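Home | Notebook | Protocols | Dye log | People | Older entries

August, bench 2, started 7:40 am

Walnut hull vat again. Third go at the tannin pre-soak and I want it written down properly before I forget which jar was which, like last time.

Water is from the rain barrel, not the tap. Tap here is hard enough to fur the kettle in a week and the browns go flat in it. Ludivine says the last tap batch looked like cardboard. She's right.

Hulls: 1357 g, green ones, collected under the Wollora road trees, crushed by hand (wear the gloves, my thumbs are still brown from the July lot). Into the big enamel pot, cover with water, lid on, left to sit. Smell is what you'd expect.

Cloth: Brundau wool flannel, the off-white, plus four test strips of the Kan linen. Scoured first. Linen took two scours, water was still yellow after the first. Whoever finished that bolt put something on it, starch maybe. Ask Nelli if she still has the supplier's sheet.

Tannin bath: oak gall powder, 8% of dry weight. Lukewarm, stirred in as a paste first or it clumps. I skipped the paste step in June and spent half an hour picking lumps off the flannel. Strips in at 8:25, flannel in at 8:40. Pushed everything under with the stick every so often.

10:15 strips out, squeezed not wrung. Flannel stays till lunch.

Vat up to heat very slowly. Ring on the left runs hot so I used the right one. Held just under a simmer. It got away from me once while I was on the phone with Trikstead about the invoice, a minute or two of real bubbling, noting it in case the flannel felts.
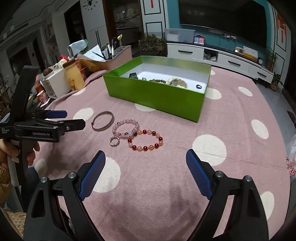 entry: Thierry Vidal / read over by N. Halonen

Afternoon. Strips 1 and 2 went in the vat with no iron, 3 and 4 get the iron dip after. Keep the notches cut in the corners, pen washed off again.

Strip 1, 20 min: tan, a bit pink. Nice actualy.
Strip 2, one hour: mid brown, even, no tide line.
Strip 3, 20 min + iron: gray brown, patchy on one side where it lay folded. My fault, pot too full.
Strip 4, one hour + iron: very dark, nearly the color of the old coat lining Ornella wants matched. Closest we've had.

Iron was a pinch in the small bucket, not weighed. I know. Yuk-lan has the little scale until she's done with the indigo. Next time weigh it or don't bother writing it up.

Flannel: cut off a 222 g piece and put that in by itself, rest kept back. One hour at heat then off, left to cool in the pot. It drinks color much faster than the linen, after ten minutes it was already past strip 1. No felting that I can feel, edges maybe a touch thicker. Measure against the uncut piece when dry.

Rinse took forever. More than 200 liters through the sink and the barrel is now down below the tap, so nobody else start a vat until it rains. Used tap for the last rinse only. Didn't see a shift but check dry.

Ornella came by at 4, held strip 4 up to her lining at the window. Too warm by daylight, she thinks, fine under the lamp. She wants it cooler without getting any darker. Options: shorter time in the vat and a second iron dip, or a weak indigo first and walnut over. Ludivine votes indigo. I'd rather try the two dips, less mess, and the iron weakens the wool if you overdo it so it has to be weak both times.

Vat saved, strained through the old curtain into the two lidded buckets under the bench. Marked WALNUT, do not tip out. Spent hulls to the far end of the yard, NOT the compost, Yuk-lan lost her tomatoes to that.

To do
- weigh iron!!
- new stick, this one sheds splinters into the cloth
- light test: half of strips 2 and 4 under card in the south window, leave the month
- ask Nelli re finish on the Kan linen
- order oak gall, jar is a third full at best
- pay Trikstead

Flannel on the rack over the drain at 5:30, still dripping brown. Put a tray under it.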